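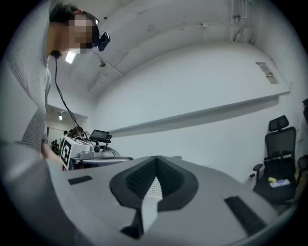

Leston repair night is moving to the old Wurkorton hall

2025-05-29

If you've been to the monthly repair night at the library you'll know how squeezed it gets. By seven o'clock there are people waiting on the stairs with toasters under their arms, and I once spent most of an evening holding a stranger's lamp because there was nowhere to put it down. So I was very happy to hear this week that the whole thing is moving to the Wurkorton hall on Flurnar Street, starting with the next session.

The hall has been shut since December, when the heating gave out. It's been fixed now, the floor has been sanded, and there are a lot more power points than there used to be (anyone who has fought over the single extension lead at the library will cheer at that). There's room for 30 people at the benches and a decent kitchen out the back.

I rang Ľubica Šimko, who runs the bookings, to ask how the year had gone. She had the numbers ready. People brought in 1,659 things over the past year, and 1,017 of them went home working. Another 104 are still waiting on parts, mostly kettles and sewing machines. "Bring the plug and the charger," she told me, twice. "Half our evening goes on looking for the right charger."

I can vouch for the sewing machine bench. My mum's old one had been jamming for years and I'd more or less given up on it. A very patient fellow took the bottom plate off, pulled out a wad of grey fluff the size of a mouse and had me sewing a straight line before my tea was cold. I've since hemmed every curtain in the house — some of them twice, my measuring isn't the best.

It's still free, though there's a jar by the door for solder and glue. Kopecký Hardware is giving a box of fuses and screws each month, and they'll order in odd parts for you at cost if you take the old one along to the shop.

A few practical bits. Doors open at six and the last item is taken at half past eight. You can book a spot at the library desk or just turn up, but the clothing and sewing tables fill up first. No microwaves, please, and nothing that runs on petrol. Parking is behind the hall, in off the laneway, and the side door has a ramp if you're bringing something heavy.

I'll be there with a wobbly desk fan and a plate of date slices.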